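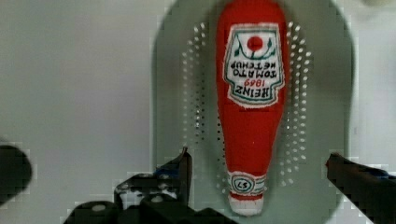 Vol. 6, No. 3

Plush Ketchup Bottle: Embroidery, Shape and Wear
By Thịnh Hoàng | 7 Dec 2019
3 min read

Soft food toys fail in predictable places: printed faces rub off, glued trim lifts, and narrow sections go limp once the fill migrates. The Heinz ketchup bottle reviewed for this issue avoids the first of these entirely. Its label is a sewn patch with the lettering embroidered, and the smaller neck emblem, a "57" in a green circle, sits on a white band with green and red stripes.

Our sample was bought at retail from Plunden, the toy counter in Trujillo, and kept on the desk through the review period. It came without a box.

Body. The fabric is a short, fuzzy red textile. It attracts lint, and pale lint shows. A dry clothes brush removed most of it; a tape roller removed the rest but also lifted a few fibers on each pass. I would use the brush. The profile is broad at the base and narrows gradually to the neck, so the toy reads as a bottle from across a room even with the label turned away.

Label. The patch follows the keystone outline, with a tomato, a vine with small leaves, the product name and the year 1869. Small lettering is the usual weak point in toy embroidery, since short strokes tend to close up. All the words are legible at reading distance. The border is less tidy. It has a fuzzy edge, and stray fibers catch on a fingernail. I trimmed two with scissors and the stitching held.

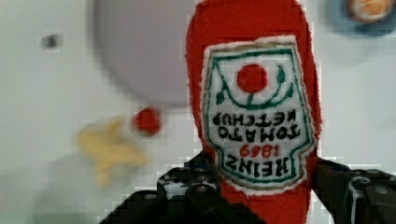
Grip is better than the shape suggests. The taper gives small hands a natural place to hold, and the nap keeps the toy from sliding. Jalen Blackwood, who handles our wear testing, put the sample through 600 squeeze cycles at the neck by hand. The fill recovered each time, with a slight crease left in the fabric that brushed out.

Cap. White fabric, soft and rounded, with a thin red stripe where it joins the band. It does not come off. White was a poor choice for the part most likely to be chewed or dragged, and anyone buying for a toddler should expect it to gray before the rest of the toy shows any age.

Cleaning. Spot cleaning with cool water and a little dish soap took out a tea stain overnight. I did not machine wash it. Fulgencio Ibarra washed his own in a mesh bag in April and reports that the neck came out lumpy and needed working back into shape.

Score: 6 out of 10 for finish, higher for durability. Recommended for play kitchens, with the reservation about the cap.

Contact: Kosomville Toy Review, reviews desk | © 2019 Kosomville | Back to top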